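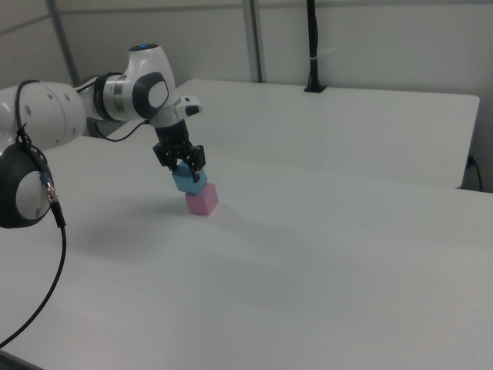
# Getting a white tabletop clean again (and keeping it that way)

I love a big white work surface. It bounces light around, you can find a dropped screw in two seconds, and when it's clean the whole room feels bigger! The trouble is that it shows every pencil mark, coffee ring and smear of glue. These are the methods I keep coming back to, gentlest first.

## Start with dish soap

A few drops in a bowl of warm water, a soft cloth, and a second cloth to dry. Wring the first one out well, especially near seams, where water can creep in and swell the core. Most of what looks like a stain is a greasy film with dust stuck to it, and soap takes it right off. Go over the whole top before you attack any one spot, or you'll end up with a bright circle in the middle of a gray table (ask me how I know).

## Pencil and scuffs

A plain white vinyl eraser is wonderful on pencil. Brush the crumbs away with your hand, don't wipe them wet. Black rubber scuffs usually come up with the same eraser and a bit more patience.

Melamine sponges work too, but they're a very fine abrasive. On a matte top, fine. On a glossy one, try it on the underside or a back corner first and look at it with the light coming in low.

## Ink and marker

Rubbing alcohol on a cotton ball. Dab, lift, turn to a clean side, dab again. If you scrub you just make a bigger, paler blue patch. Test it somewhere hidden if your table is painted, and keep it well away from shellac, which it will dissolve. Open a window and keep flames out of the room.

## Glue

- **White school glue:** lay a warm damp rag on it for 12 minutes, then push it off with an old plastic card.
- **Hot glue:** a little rubbing alcohol around the edge and it pops off in one piece. So satisfying!
- **Super glue:** acetone will soften it, but acetone also ruins plenty of plastics and finishes. I'd rather slice it down with a plastic razor blade and live with the ghost.

## Coffee and tea rings

Baking soda and water, mixed to a paste like toothpaste. Spread it on, leave it while you drink the next cup, wipe it off with almost no pressure. Fiorella Messina swears by adding a squeeze of lemon. I tried it and got a lot of fizz and the same result, but it does smell great.

Whatever you do, never mix bleach with vinegar, ammonia or alcohol. One cleaner at a time, and rinse in between.

## Keeping it nice

A cutting mat where you do your knife work, a scrap of cardboard under anything with glue in it, and a quick wipe on Monday before the week gets going. I keep the cloth on a hook at the end of the table, and it gets used twice as often as it did when it lived under the sink.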